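Motholm, week two

October 11, 2024

Quick one because the kettle's on and I've got to be out the door by half past. Have been meaning to write about the move since September and kept not doing it. So, bullet points in my head, no order at all.

The flat is fine. Small. Good light in the kitchen until dinnertime and then nothing. The bus is the thing everyone warned me about and everyone was right -- the 97 goes when it likes. Tuesday I stood there so long I read the whole timetable, including the bit about dogs.

Mostly I wanted to write about learning to swim though. At my age! Signed up at the Susa baths the first week, before I'd even found the box with the forks in it. Adult beginners, shallow end, Rogelio Manalo teaching. He's very calm. He says "again" a lot. I have swallowed more of that pool than is probably healthy.

First lesson was just breathing. Face in, blow out, face up. Sounds like nothing. I came up spluttering every time and a woman called Gil in a green hat said her first one was worse, she'd cried in the changing room. Felt better after that. Second lesson, floating. I don't float. I go down from the feet, slowly, like a spoon. Rogelio says it's my neck, I'm holding my head up to see where I'm going, and I should look at the ceiling and let my ears go under. Hate having my ears under. Did it anyway. Got maybe a few seconds.

Then last night something clicked and I did nearly a width. With a float, but still. Kicked the whole way and didn't put a foot down till the end. Was so pleased I got out and left my goggles on the side, had to go back in for them with my coat on.
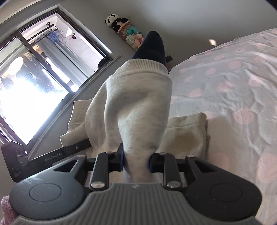 What I hadn't reckoned on with swimming is the laundry. Two lessons a week and the flat smells like a leisure centre. Towels on every door. I get home with wet hair, put on whatever's warmest and then that's in the wash too, so the pile never really goes down. And socks get into everything. A grey sweatshirt comes up off the pile with what looks like a navy sock poking out past the cuff, and I've given up being surprised, I find them in pillowcases. If anyone has a system for socks please tell me, I am past pride.

Costs, as my sister asked. The course was 168 for the term which made me wince, but it includes the locker and you can go to the open sessions on Sundays for nothing. I've been to one. Too many kids, one lane roped off for serious people, me in the corner practising my spoon impression. Went to Unar after, the café over the road, and had chips and a huge tea. Recomend the chips. Don't bother with the soup.

Goal is 100 metres without stopping by Christmas. Wrote it on the fridge so now I have to. Rogelio didn't laugh when I told him, just said we'd sort the breathing first, then see. Gil wants to do it the same day so we can go to Unar afterwards and be insufferable.

Other bits. Still no curtains in the bedroom. The man downstairs plays the same four songs on a Saturday morning and I've started to like one of them. Found the forks, they were in with the chrismas lights. Library card has arrived but I haven't been yet, is it open late on Thursdays or did I dream that?

Right, kettle's boiled and gone cold again. Photos of the kitchen next time once I've painted over the orange.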